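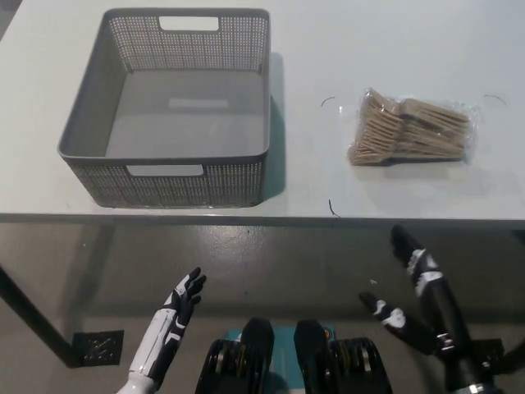
Every July our street shuts itself off to cars for one long afternoon and eats together, and every July I promise myself that I will pack for it properly. This was the year I finally did! I have been going to the Harnum Street supper for as long as I have lived here, and for most of those summers the forks have traveled loose in the bottom of somebody's tote bag, underneath the napkins and the bug spray, and come out one at a time with everyone waiting. So this page is mostly a record of how we got the small things in order, and it starts where the packing started, with a gray basket with nothing in it and a clear bag of wooden cutlery lying next to it on a white table. I love that stage of a job. Everything is still possible and the table is still mostly table.

The basket is the kind with the woven pattern pressed into the sides and a handle opening at the front and another at the back, and I can't tell you how glad I am of those two openings. My old box had none, and I used to carry it down the stairs hugged to my chest like a sleepy toddler, feeling for each step with my toe. Two handles means two people, if you want two people, and Annapurna Varghese from the corner house has already said she'll take the other side. The solid floor matters as well – a toothpick will find its way through any hole you give it, and I have had enough of finding them in the trunk of the car in October.

As for the cutlery, we went back and forth on it all spring. Vasanthi Salian was for everyone bringing their own from home, which is a lovely idea and which we tried one year, and I still have three spoons in my drawer that belong to I don't know whom. (If you are missing one with a little rose on the handle, please knock.) Wooden was the compromise. People complain that it feels dry on the tongue, and it does a bit, but it goes through potato salad perfectly well and it doesn't snap in the middle of a piece of chicken the way the thin plastic ones used to. Our list called for 282 pieces in all, a figure Vasanthi reached with a pencil and a good deal of muttering, going by last year's sign-up sheet and adding extra for the children, who drop things.

The order of packing, for anyone doing the same for their own street: cutlery first and flat, still in its bag so that it stays clean, then the 500 paper napkins in their sleeves standing up along one side, then the tape, the markers and the labels for the dishes. Serving spoons go on top, as they are the first thing anybody asks for. The 200 paper plates travel separately in a carton, because a stack of plates that size is heavier than you would believe and I am not as young as I was when I first volunteered.

Setup is at four in the afternoon outside the Joseph house, same as always, with 14 folding tables coming over from the Clerneck hall. If you can carry one end of a table, or just hold a tablecloth down until somebody finds the clips, come early and say hello. The lemonade will be made by then and I'll be the one next to the gray basket.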